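Gratport review (PC)
Posted 2023-02-01

Gratport is a turn-based trading and smuggling game set in a walled harbor city. Pacheco developed it, and Falateck handles publishing. The campaign runs for five chapters, each covering one season of in-game time, and each chapter ends with an audit of your books. Fail two audits and the run is over.

The core loop is simple. You buy cargo at the docks, assign it to a crew, pick a route through the city, and pay or avoid the guards posted along it. Routes are drawn by hand on a grid map. Every square has a noise value and a patrol value, both shown as plain numbers if you hold the right mouse button. I recommend leaving them on. The color overlay used by default does not separate medium risk from high risk clearly enough on a dim monitor. 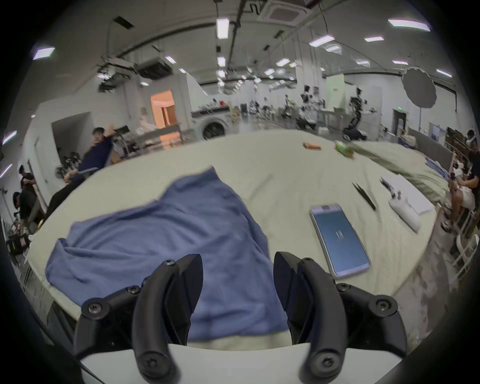 Phone and pen on the bed, next to a blue cloth.

Crews have four stats, and only speed and nerve matter before chapter three. After that the guild houses open and the other two, credit and reach, decide which contracts you can sign. The game does not explain this. I put all my early points into speed and had to restart after the second audit.

Combat is rare and resolved automatically. The result screen lists each roll, with modifiers, in the order they were applied. It is the best log of its kind I have used, and I would like to see the same format in Arkgate, which still hides half its math. 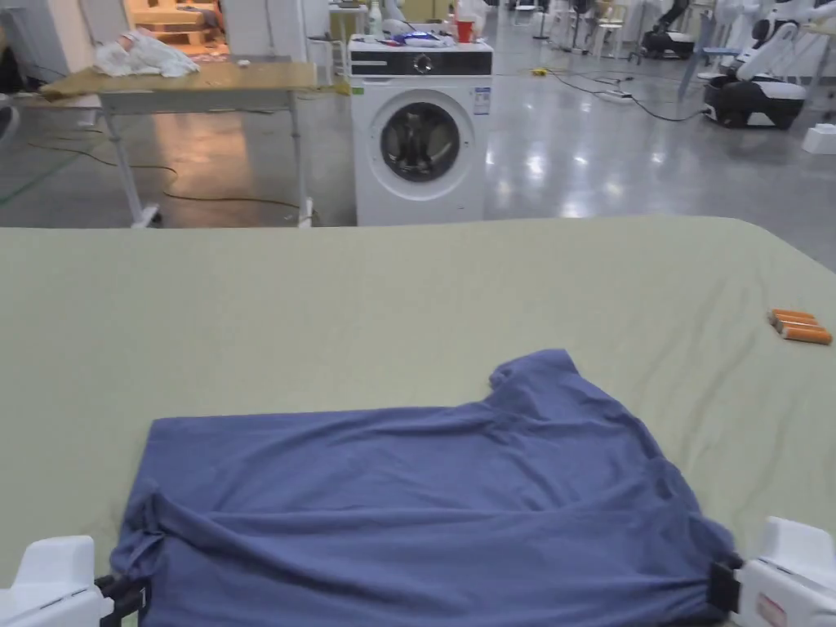

Blue T-shirt on the green fabric, held at the lower corners.

Performance is good. The frame rate held steady on a seven-year-old desktop with settings at medium. Load times between chapters are longer than they should be, and the autosave causes a short stall at the start of each turn. You can set it to run every five turns instead. Text scaling works in menus but not on the map labels, a problem for anyone playing on a TV. Controller support was added in the December patch and is usable, though drawing routes with a stick is slow.

Sound is limited. There are four music tracks, and the dock theme plays far too often.

Good: clear combat log, strong route planning, stable frame rate
Bad: stats poorly explained, autosave stall, map labels do not scale

Score: 7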